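Enseñanza por demostración de una tarea de empuje de piezas

Proyecto de fin de curso. Taller de Robótica, Instituto Vesommont
Integrantes: Gladys Llanos, Somkiat Thongsuk, Chalerm Phetsri
Asesora: Rungnapa Boonchu

1. Introducción

El objetivo del proyecto fue enseñar a un brazo robótico a mover bloques de plástico sobre una tabla sin programar las trayectorias a mano. En su lugar, una persona maneja el brazo a distancia, se graban sus movimientos y con esas grabaciones se entrena un modelo que después intenta repetir la tarea.

Elegimos el empuje porque no hace falta agarrar nada. El brazo trabaja con una punta cilíndrica a una altura fija sobre la madera, así que el operador solo controla el movimiento en el plano. Esto nos ahorró la parte de orientación de la muñeca, que en el proyecto del grupo anterior consumió casi todo el semestre.

2. Preparación del puesto

La tabla va sobre una mesa metálica azul perforada. Se usan ocho bloques en cuatro colores, con formas distintas: cilindros, estrellas, un corazón, un cubo, un prisma triangular y uno hexagonal. Antes de cada sesión se reparten los bloques por la tabla sin un patrón fijo. En las primeras pruebas los poníamos siempre en posiciones parecidas y el modelo aprendió a ir a un lugar en vez de a una pieza, por lo que descartamos esas grabaciones.
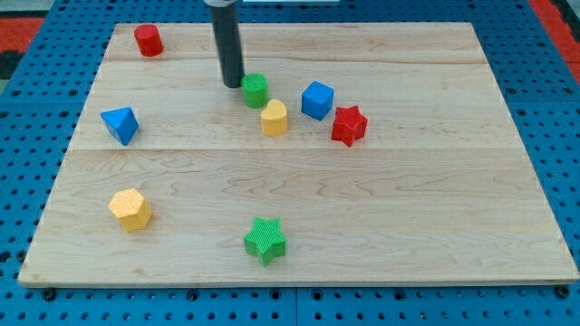
3. Recogida de demostraciones

Cada demostración empieza con una instrucción corta, por ejemplo "lleva la estrella verde junto al corazón amarillo". El operador mueve la punta con un mando de dos palancas y termina pulsando un botón. Se guardan la posición de la punta, las órdenes del mando y el vídeo.

Entre enero y marzo grabamos 2,201 demostraciones. Tras la revisión quedaron 1,121. La mayoría de las eliminadas eran de las primeras semanas, cuando todavía empujábamos demasiado rápido y los bloques giraban o se salían de la tabla. Somkiat y Gladys manejaron el brazo; Chalerm revisó los vídeos y corrigió las instrucciones mal escritas.

El bloque más difícil para los operadores fue el corazón. Si se empuja por un lóbulo, rota y hay que rodearlo para enderezarlo. Con los cilindros el problema es otro: la punta resbala por el costado si no se entra centrado.

4. Entrenamiento

Usamos el programa Brirner, que ya estaba instalado en el equipo del taller. La configuración es la que viene por defecto salvo el tamaño de imagen, que redujimos por falta de memoria. El entrenamiento final fue de 4,000 pasos. Boonmee Panyasiri nos ayudó a sincronizar el vídeo con las órdenes del mando, que llegaban con retraso.

5. Observaciones

El modelo se acerca bien a la pieza pedida cuando está separada de las demás. Cuando hay varias juntas suele arrastrar también la vecina. Confunde a veces las dos estrellas si la instrucción no menciona el color al principio.

6. Trabajo pendiente

Falta grabar más demostraciones de corrección, es decir, empezando con un bloque ya mal colocado. También queda por probar el mando con otra persona que no haya participado en las grabaciones.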